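Home Docs Files Issues Releases Contact

# letilis-bios

Short author biographies from book jackets and publisher pages, with labels for career, service and subject area. Maintained by Ashley Stockdale for the Wanberg catalog group.

## Contents

- `bios.csv`: 2232 biographies, one per row
- `dropped.csv`: 171 rows removed as duplicates, with the ID of the row kept
- `labels.md`: label definitions

Text is UTF-8. Line breaks inside a biography are stored as `\n`. No biography is longer than 4000 characters; longer ones were left out whole.
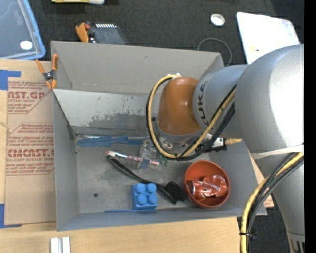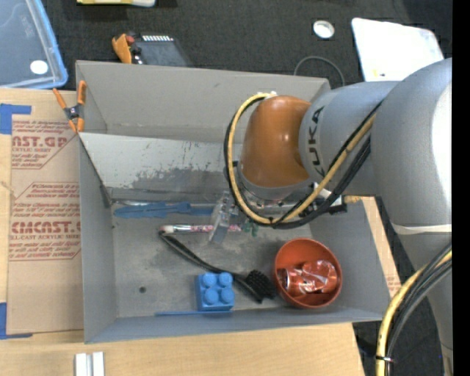
## Fields

`bio_id`, `author_name`, `text`, `genre`, `prior_career`, `board_service`

`prior_career` is free text copied from the biography. Leave it blank if the text names no job other than writing. `board_service` is `y`, `n` or `u`.

## Known problems

Rows from the Magalhães list have accents stripped from author names. The text field is not affected. Pen names are not linked to legal names. A check of 200 rows in December found that `genre` is weakest for memoir and business titles, which overlap.

## Loading

Use the Forkix reader or any CSV parser with quoted fields turned on.

3 comments | 12 shares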